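August 4, 2019. Nettle retting, batch two

Fergus Strachan cut the stems at Stilham, on the damp side by the ditch, and delivered them with the leaves still on. My forearms have filed a complaint. Stripped the lot in gloves, which are apparently nettle-proof up to a point, and the point was reached early.

Fresh weight after stripping 1000 g, split into two. Half in the Drindex tub with rainwater, half laid out on the grass for dew retting, where the slugs have been very supportive. Tub smells of pond already. Lid stays ON, please, whoever keeps lifting it to check.

Dried bark from batch one came to 66 g. Poor. I blame cutting too late, Fergus blames my scraping. The stems from the shaded end peeled in long clean ribbons, the sunny ones snapped at every node and came away in bits the length of a finger. Same patch, same afternoon. Seed was already hanging on the sunny ones, so next year cut those first.

Twisted a two-ply cord from the good ribbons and hung it off the Wieser spring balance. Went at 400 on the dial, right at a splice, so that's a test of my splicing. Need a run with no join in it.

Broslow want root pieces for the bank. Told them it spreads whether they want it or not and they seemed pleased. Dig in January when the tops are down. Label the bags this time. 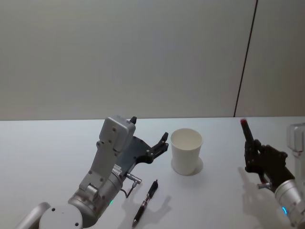

Still to do: turn the dew-retted half, change the tub water, find the other scraper.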